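Boletín de la peña, agosto

RINCÓN TÉCNICO
Aditivos, promesas y un banco de potencia que no se calla

Llevo tres meses oyendo hablar del Brotasum en cada concentración, en cada cola de gasolinera y en la mitad de los correos que llegan a esta sección. Para quien haya tenido la suerte de librarse: es un aditivo para el aceite, viene en lata pequeña, se vierte en caliente y, según el folleto, sella la compresión perdida, reduce el consumo y devuelve al motor «el empuje del primer día». El primer día de mi coche fue hace tanto que no sabría con qué compararlo, pero en fin.

Varios socios me habéis pedido que lo pruebe. Otros me habéis asegurado que ya lo habéis probado vosotros y que el coche «va más redondo». No dudo de vuestra palabra. Dudo de vuestra espalda, que es con lo que se suele medir esto. Uno echa la lata, paga lo que cuesta, sale a la carretera que más le gusta en una mañana fresca y el motor le parece estupendo. A mí también me lo parece el mío después de lavarlo.

Así que lo hice con un poco más de orden. El coche es mi berlina de doble árbol, carburador vertical de doble cuerpo, encendido todavía por platinos (ya sé, ya sé, luego hablamos de eso). El banco, el del taller Wysocka, que es el mismo que usamos para las revisiones de invierno y cuyo rodillo conozco mejor que el sillón de casa. Tres pasadas antes, con aceite recién cambiado, filtro nuevo y puesta a punto verificada. Después, el aditivo en la dosis indicada, el rodaje que recomienda el bote y otras tres pasadas con el mismo combustible, la misma presión de neumáticos y el mismo tipo al volante.

Resultado: nada. O, para ser justos, una diferencia de 2 caballos a favor del aditivo en la mejor pasada, y una diferencia todavía mayor entre dos pasadas seguidas del mismo día sin tocar absolutamente nada. El que quiera ver en eso una mejora la verá. La curva de par es calcada hasta las 3000 vueltas, y a partir de ahí se cruza consigo misma varias veces, como hacen siempre las curvas de un motor con carburador que está pidiendo un ajuste de flotador.

La compresión la medí con el manómetro de siempre, en caliente, mariposas abiertas del todo y bujías fuera. El tercer cilindro seguía siendo el peor de los cuatro, y por la misma distancia. Si el producto «sella», a ese cilindro no le ha llegado el aviso. Hice también la prueba vieja de la cucharada de aceite por el agujero de la bujía, y ahí sí subió, señal de que lo que tengo son segmentos cansados. Para segmentos cansados conozco un remedio que funciona y que consiste en abrir el motor.

Me escribió a este respecto Wilma Nisbet, que lleva más motores montados que yo y bastante menos paciencia con los folletos. Os copio lo que interesa: «Si una lata arreglara el desgaste, no existirían los talleres de rectificado. Lo que más me preocupa es la gente que lo echa para aplazar una reparación y rueda otros dos años con la presión de aceite por los suelos». Me parece razonable. Y añado una cosa de mi cosecha: nadie que venda uno de estos productos me ha sabido decir con qué aceite base hizo sus pruebas, en qué motor y durante cuántas horas. Lo pregunté por escrito al distribuidor, Flirnance. Me contestaron muy amables con el mismo folleto, esta vez en PDF.

Los que vais con árbol de levas y taqués de los antiguos, haced una comprobación más útil que todo esto: mirad el contenido de zinc y fósforo del aceite que estáis usando. Muchos aceites modernos para coche moderno llevan bastante menos que los de antes, y una leva plana lo nota. Hay aceites minerales o semisintéticos para clásicos que ya traen lo que tienen que traer, sin lata aparte. Cuestan algo más. Compensadlo no comprando la lata.

Y ahora los platinos. En la última quedada se volvió a decir que el encendido electrónico Jurnico «da caballos». Tampoco. Da un salto de chispa constante, evita tener que reajustar la apertura a cada rato y arranca mejor en diciembre, que no es poca cosa. Lo he visto en tres coches de la peña y los tres arrancan mejor. Ninguno corre más de lo que corría con unos platinos bien reglados y un condensador sano. El problema es que casi nadie lleva los platinos bien reglados, y entonces, claro, se monta el módulo, se pone de paso el avance donde debía estar, se cambian las bujías y el mérito se lo lleva la cajita.

Yo sigo con platinos por cabezonería y porque los puedo cambiar en una cuneta con una galga y un destornillador. Si vosotros preferís el módulo, me parece muy bien, pero llevad el plato de platinos antiguo en la guantera, ya montado y reglado. Y comprobad la bobina antes de comprar, que algunas versiones piden una resistencia primaria concreta y en la caja viene impreso en un cuerpo de letra para hormigas.

Algunas respuestas rápidas a lo que ha ido llegando:

Sobre los filtros de algodón en admisión: el caudal de aire de un filtro de papel limpio le sobra a cualquiera de nuestros motores en configuración de calle. Si el vuestro está negro, cambiadlo. La caja original, además, coge aire de fuera del vano, y los conos que se ponen en su lugar respiran el aire caliente del colector. Suenan bien, eso se lo concedo.

Sobre los imanes en el tubo de gasolina: no.

Sobre las bujías de varios electrodos: la chispa salta a uno de ellos cada vez, por muchos que haya. Duran más. En un motor al que se le miran las bujías a menudo tampoco importa demasiado. Usad el grado térmico que pide el manual y mirad el color.

Sobre el termostato: quitarlo no es una solución al calentamiento, por más que vuestro cuñado hiciera la mili en automóviles. El motor trabaja frío, engrasa las bujías y en muchos bloques el agua pasa tan mal repartida que la culata se calienta por zonas. Limpiad el radiador, revisad la bomba y mirad si el ventilador entra cuando debe.

Sobre el escape de la subasta: la pieza con referencia 2236 que varios habéis visto anunciada como «colector de competición de época» es, por lo que se aprecia en las fotos del vendedor, un colector de serie al que le han quitado la pantalla térmica y lo han pintado con anticalórica. Pedid foto de la brida y de las soldaduras por dentro antes de pujar. Si el vendedor no la manda, ya tenéis la respuesta.
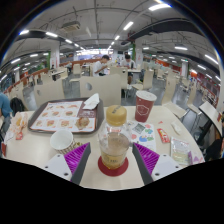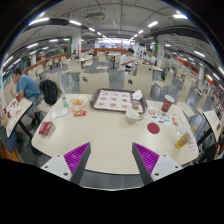
Vuelvo al banco, que me quedó una cosa por contar. Aprovechando que el coche estaba atado, bajamos el nivel de cuba al valor del manual y subimos un punto el chiclé de aire del segundo cuerpo. En la pasada siguiente desapareció el bache que llevaba arrastrando desde el año pasado al abrir el segundo cuerpo. No gané potencia máxima ni la buscaba. Gané que el coche salga de una rotonda sin pensárselo, y me costó una junta y una tarde.

Esa es la clase de ajuste del que apenas se habla en los foros, supongo que porque no trae etiqueta. Antes de gastar en nada que venga en lata, haced la lista de siempre: juego de válvulas, avance, nivel de cuba, tomas de aire en la base del carburador, cable del acelerador que abra hasta el fondo. Lo último parece una tontería. He visto un coche de la peña ir dos temporadas con la mariposa abriendo tres cuartos, y su dueño estaba mirando precios de árboles de levas.

Si alguien tiene hojas de banco de antes y después con cualquiera de estos productos, que me las mande completas, con temperatura y corrección aplicada. Las publicaré aunque me lleven la contraria. Las capturas de pantalla con solo la cifra máxima no me sirven, y los «lo noté enseguida» tampoco.

En el próximo número, amortiguadores reconstruidos: qué se les cambia por dentro y qué se les pinta por fuera. He pedido a dos talleres que me dejen ver uno abierto y de momento ha contestado uno.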